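Teleoperation Station Check, Counter Cell 2
Site: Tapley
Date: 2021-12-15
Checked by: Jarmila Beneš
Operator on shift: Lenka Šimek
Task: donut box, tray to tray (remote control)

Before power-on

1. Emergency stops released and reset. OK
2. Emergency stops tested one at a time, arm drops to hold. OK
3. Cables clear of the arm's reach. COMMENT: tie up the spare length when the shift ends.
4. Finger pads seated, no tears. OK
5. Gripper linkage bolts tight. OK, rechecked after lunch.
6. Speed limit set to 100 mm/s for demonstrations. OK
7. Wrist camera picture live at the operator's desk. OK, short lag at startup, cleared after a restart.

During demonstrations

8. Operator says "moving" before every approach. OK
9. Person at the counter answers "clear" before the arm closes in. COMMENT: missed twice in the first set. Spoke to both. Better in the second set.
10. Hands out of the lid area while the arm is moving. See comment below.

Comment on item 10: the display tray lids have to be open before the gripper goes in. Pointing at a lid to show the operator where to go is allowed only with the arm on hold. Use the headset for everything else.
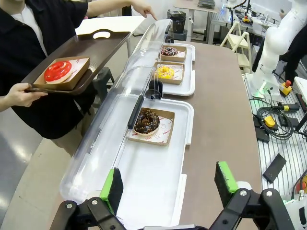 Item 10. Lid open, gripper open, person at the counter pointing to the lid.

11. Boxes upright on the tray, paper not hanging over the side. OK
12. Closing force at the training setting. OK, no crushed boxes in this set.
13. Bad demonstrations marked before saving. COMMENT: number 69 was saved as good with the lid bumped. Ludmila Skála has relabeled it.

After the session

14. Arm parked, gripper open. OK
15. Counter and trays wiped down. OK
16. Log copied to the Fletirberg drive. NOT DONE. Drive full at 414 files. Lorraine Penrose to clear space.

Open items
Replace the headset battery at the counter position.
Floor tape to mark where the counter person stands. Asked for in February, still open.

Result: passed with comments. Item 16 to be closed before the next session.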